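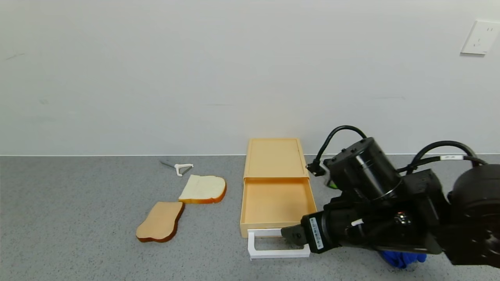

Figure 1. Receptacle above a countertop, with a plastic drawer box on the counter.

Unit 4: Branch Circuits and Receptacle Outlets
Course notes, Residential Electrical Systems

4.1 Terms

An outlet is a point on the wiring system where current is taken to supply equipment. A receptacle is the contact device installed at that point. The two words are used interchangeably in speech and should be kept apart in written work. A branch circuit is the wiring between the last overcurrent device and the outlets it serves. A feeder runs from the service equipment to a subpanel and has no outlets of its own.

4.2 Load and conductor size

The size of a branch circuit is set by the rating of its breaker. In this course, 15-ampere circuits are drawn with 14 AWG copper and 20-ampere circuits with 12 AWG copper. A larger wire may be used on a smaller breaker, for example to limit voltage drop on a long run. A smaller wire may not be used on a larger breaker.

For a resistive load, current equals power divided by voltage. A 1,500-watt heater on a 120-volt circuit draws 12.5 amperes. Continuous loads, meaning those expected to run for three hours or more, are taken at 125 percent of their value. The same heater run continuously is therefore entered as 15.6 amperes and does not fit on a 15-ampere circuit.

4.3 Voltage drop

Voltage drop on a two-wire circuit is found from

V = 2 x L x R x I

where L is the one-way length in thousands of feet, R is the resistance of the conductor in ohms per thousand feet, and I is the current in amperes. The factor of 2 accounts for the return conductor. Use the resistance values in the Durnar tables handed out with Unit 2. Keep all digits until the last step.

Worked case. The workshop circuit on the Pestgate drawing has a one-way length of 80 feet and carries 12 amperes on 12 AWG copper. With R taken as 1.6, V = 2 x 0.08 x 1.6 x 12 = 3.07 volts. On a 120-volt supply this is 2.6 percent, inside the 3 percent limit used in this course.

4.4 Ground-fault protection

A ground-fault circuit interrupter compares the current in the ungrounded conductor with the current in the neutral. If they differ by more than a few milliamperes, the device opens the circuit. It gives no protection against contact between the ungrounded conductor and the neutral, where the two currents remain equal. Overload protection stays with the breaker.

A device of the receptacle type has line and load terminals. Receptacles wired from the load terminals are protected as well. If line and load are reversed, the downstream protection cannot be relied on.

4.5 Problems

1. Find the voltage drop for the Brandes circuit: one-way length 318 feet, 10 AWG copper, R = 1.0, I = 8 amperes. State whether it meets the 3 percent limit at 120 volts.

2. Repeat problem 1 at 240 volts with the current halved.

3. The Greleck plan shows a 400-watt continuous load added to a 15-ampere circuit already carrying 9 amperes, noncontinuous. Find the total to be entered.

Show units on every line. Solutions are posted with Unit 5.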